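Section 4: Fitting and checking the finger on the Gevden bench arm (Skovomar cell)

Read this before you touch the arm. The quick card that came in the carton covers the same job in four lines and leaves out most of what goes wrong.

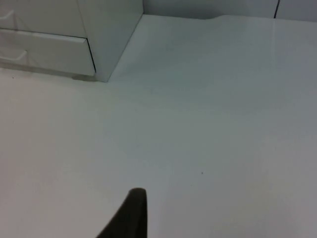

The Gevden is sold as an arm that finds its own zero. In our cells it finds something close to zero, and how close depends on how well the finger was fitted. Do the job by hand, check it by hand, and treat the green tick on the Arroyo panel as a hint.

You will need the short hex key, a lint-free cloth, a steel rule, a strip of thin card and the cell log.

4.1 Before you start

1. Finish or cancel any running job. Do not pause it. A paused job can pick up again when the panel restarts, whatever the release notes claim.

2. Send the arm to its park position and switch off at the wall. The soft power button leaves the gripper drive live.

3. Wait 35 seconds, then try to move the wrist with one hand. If it resists, the brake has not settled and you must wait again.

4. Wipe the worktop with the dry cloth. Specks count. The wrist camera will sometimes take a dark speck for a part and log a pick that never took place.

CAUTION: Close every drawer near the arm fully before any powered move. The planner holds the cabinet as a plain box and knows nothing of a drawer left open.

5. If your cell has a mat or sheet on the table, press it flat out to the back edge. A ripple by the wall does little harm until the height check in 4.3, when it can cost you an afternoon.

4.2 Fitting the finger

1. Undo the clamp screw two turns. Leave it in its hole.

2. Slide the old finger straight out. If it sticks, undo the screw a further half turn. Do not lever it against the wrist.

3. Look at the tip. The maker says a finger lasts 3,000 cycles. We have had them go long before that and well after, so go by the tip itself. Any flat spot on the rounded end, or any nick in the rim, means a new finger.

4. Push the new finger in until it stops, then tighten the screw until it just bites. Tug the finger. It should not shift.

5. Tighten fully with the short key only. The long key from the Skuvthorpe kit fits, and it will strip the thread.

NOTE: Spare fingers from other suppliers are described as "fully compatible". They go in. We have yet to see one hold its height for a whole week.

4.3 Height check

1. Switch on and choose Slow on the panel. Keep your hand on the stop button throughout.

2. Lay the card on a clear part of the table, well away from the cabinet and the wall.

3. Bring the tip to the 75 mm height and measure the gap with the rule. If the rule and the panel disagree, believe the rule.

4. Step down until the card drags but still slides. Press Store.

5. Raise the arm, come down again and repeat the card test. The panel will accept one reading. Take at least two, in different spots.

CAUTION: Do not use Auto Level to skip this step. It works from the camera view, and a pale, plain table gives the camera very little to work from.

4.4 After the job

Run the short test routine once with no parts laid out, watching the whole of it. Write the stored height in the log, along with the old finger's cycle count.

Check the clamp screw again after 300 cycles, or on Saturday when the cell is cleaned, whichever comes first. If the finger has worked loose, fit a new screw and go back to 4.2, step 4.

For error codes shown during the height check, see Section 7. Codes that are not listed there are not explained in the Arroyo help pages either; switch off at the wall and start again from 4.1.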